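Filed under: About – Radio and Podcasts

Vimberg Audio produces recorded author interviews for radio stations and podcast networks. The company was set up by Stamatia Pappas, a former studio engineer, and works from two rooms above a print shop in Vetov.

Each interview runs for 20 minutes or 45, depending on the slot. Guests are mostly writers of non-fiction – psychology, medicine, the history of ideas – and the presenter reads the whole book before recording. Questions are not sent in advance. A guest may ask for a factual error to be cut up to 12 days after the session.
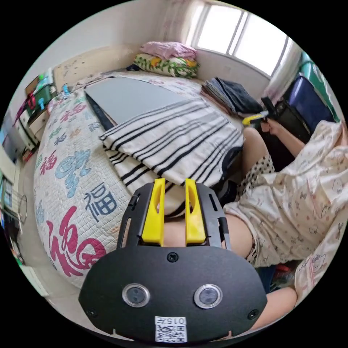

Finished programmes are supplied as WAV files with a plain-text transcript. Levels are set to the station's own standard where one is given. The archive holds 1075 interviews, indexed by author, title and subject, and can be searched free of charge by schools and public libraries.

Our longest-running series is Matei, a monthly programme on memory and mood. Zemis, which covers first books, returns in January with four new episodes.

Publishers should send proofs to the Vetov office at least six weeks before publication. Proofs are not returned.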